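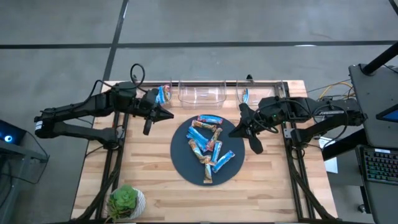

Wrapped snack bars on a dark round plate, with clear plastic bins along the back of the table.

Mushi Puts the Snack Bin to the Test and Declines to Call It a Miracle

Home storage shop publishes its findings on clear bins, mixed snacks and the claim that tidy shelves change how people eat

April 2023 – Mushi, the home storage shop run by Rehema Athumani and Vangelis Kalogeropoulos, today released the results of a trial it set up to answer a question its customers keep asking: is it worth taking snack bars out of their boxes and sorting them into clear plastic bins?

The shop sells clear plastic bins. It would have been pleased to report a firm yes. The answer it got was closer to "sometimes, if you already eat the things," and the company has decided to publish that.

The trial began in January and involved seven households, all of them regular customers. Each was given three bins and asked to sort its snack bars in whatever way made sense to the people living there. Four households had children at home. None received instructions, labels or a visit from an organizer. At the end, each household sat down with a member of the Mushi staff and talked through what had happened on the shelf.

"We have all seen the pantry pictures," said Athumani. "Everything is lined up by color and there is not a half-eaten bar with a twisted wrapper anywhere. I have never met the family that lives in that pantry. I wanted to know what happens in the other kind."

Sorting was where most of the arguments started. One household sorted by flavor and gave up when a new variety pack came home from the store. Another sorted by person, which led to a dispute over who had been taking from whose bin. Two sorted by how soon the bars needed to be eaten, and both said they would keep doing it. The rest put the bars in any old way and said they liked being able to see them.

Being able to see them was the one benefit that every household mentioned. A cardboard box with a single bar in the bottom looks the same from the outside as a full one, and several participants admitted to buying more of something they already had. Clear sides put a stop to a fair amount of that. Mushi is comfortable saying so. It is less comfortable with the larger claims made for bins of this type, including the popular one that they lead to healthier snacking.

"I would like to see the evidence for that," said Kalogeropoulos, who ran the interviews. "In our group, the good bars went first and the dull bars stayed in the bin. They were very well organized dull bars. If you put something in plain view, people eat it sooner. Whether that counts as healthier depends on what you bought."

The company also looked at money. Unpacking the boxes did not make anyone's grocery bill smaller in a way they could point to, and two households said they spent slightly more for a while, having noticed that a bin looked bare and felt they ought to fill it. Mushi considers this a known risk of owning bins.

Erasto Nzioka, a father who took part with his family, had doubts going in and kept most of them. "I thought it was a way to sell me a box to replace a box," he said. "I still think there is some of that. But I could see at breakfast what was left for the week, and I did stop opening a second pack when the first one was still going. I kept two of the bins. The third one has batteries in it now."

Mushi has drawn up short guidance from the trial, which it will hand out in the shop in place of its earlier leaflet, "A Calmer Pantry." The old leaflet promised that sorted snacks would save time every morning. The company could find no basis for that sentence and has withdrawn it.

The new guidance suggests the following:

Tip all the bars out onto a plate or tray before sorting, and throw away the ones that are past their date.

Start with one bin. Add another only if the first one is a mess after two weeks.

Sort by date if you sort at all. Flavor and color look nice for a day or so.

Keep the side of the box that lists the ingredients if anyone in the house has an allergy, and do not mix those bars with others.

Leave a bin empty if you have nothing to put in it.

The last point drew some debate inside the company. Wycliffe Chege, who manages the shop floor, argued that customers did not need to be told. Athumani disagreed, having spoken to the household that bought snacks to fill the space, and the line stayed in.

Mushi will continue to sell clear bins one at a time as well as in sets of three. It has also changed its returns policy: customers who buy a set and find they only use part of it may bring back the unused bins, clean and without cracks, for a refund of those pieces. The company expects this to cost it something and has not worked out how much – a matter on which Kalogeropoulos has asked for more detail.

A second trial, on drawer dividers, is being planned. Athumani said she has no idea how it will go. Customers who would like to take part can leave their name at the counter.

About Mushi

Mushi sells storage for kitchens, closets and hallways. Copies of the new guidance are free in the shop, and no purchase is required.

Press contact: Man-sik Ryu, Mushi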